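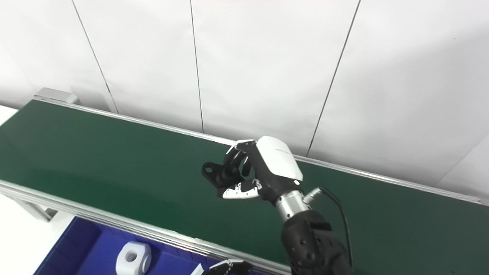
Plerlow open day: a long look at a long belt

Posted 2019-04-23

I have been to enough open days to know how they go. You get a badge, a paper cup of coffee and a talk about growth, and then you are walked past the machines that happen to be clean. I went to the one at Plerlow because Olvera, the firm I do buying work for, is thinking of replacing the belt on our sorting line, and I wanted to see one before anybody sent me a quote.

The brochure promised "a full production environment." What we were taken to first was a conveyor against a plain white paneled wall, in a room with about as much production going on as a dentist's waiting room. Green belt, aluminum rails down both sides, gray metal support underneath. There were no parts on it. I asked when parts would be coming down and was told that the loading demonstration was in the afternoon session. I was booked for the morning.

So I looked at the belt. The surface is a dark green with a slight shine to it, and it lay flat, which I will give them. Ours at home has a ripple you could lose a bottle cap in. The rail on the near side is the wider of the two, with grooves in it, and our guide, Estrella Zamudio, was keen on the grooves. You can mount guides, stops and sensor brackets anywhere along the length, she said, with no drilling. Fine. Every supplier I have visited in the past few years says the same about their rails, and the brackets are always extra. I asked if these were extra. They are.

The far rail is thinner and was bare. I would want a side guide on that edge before I put anything round on the belt. Zamudio agreed that most customers order one, and I wrote down the word "most."

On cleaning I got a better answer than I expected. She said the belt comes off with 2 people and no special tools, and that Tastico, a snack packer they supply, does it at the end of every shift. I would like to hear that from Tastico. She offered to put me in touch, and I have since written to her to take her up on it. No reply yet, but it has only been a few days.

The talk afterward ran to 51 slides. I counted because the number was in the corner of each one. A good share of them were about the Flilis, the new model with the quieter drive, which was not on show. They played us a recording of how quiet it is. I don't know what anyone is supposed to learn from a recording of a quiet thing played in a room with the air conditioning on.

Prices were not in the folder. When pushed, the sales desk said that delivery on a standard length is quick and that anything else "depends." Ours is not a standard length – I doubt anyone's is.

Would I go again? For the afternoon session, maybe. The build looked tidy to me and the guide knew her subject, and she didn't pretend when she had no answer. But I drove a long way to look at a belt with nothing to carry, and I can't tell Olvera how it handles a full load, how it tracks after a month, or what happens when somebody drops a crate on the end of it. I have asked for a trial with our own trays. If they say yes I will post the results, including how many brackets we had to pay for.

Parking is behind the main building and fills up early. Lunch was sandwiches.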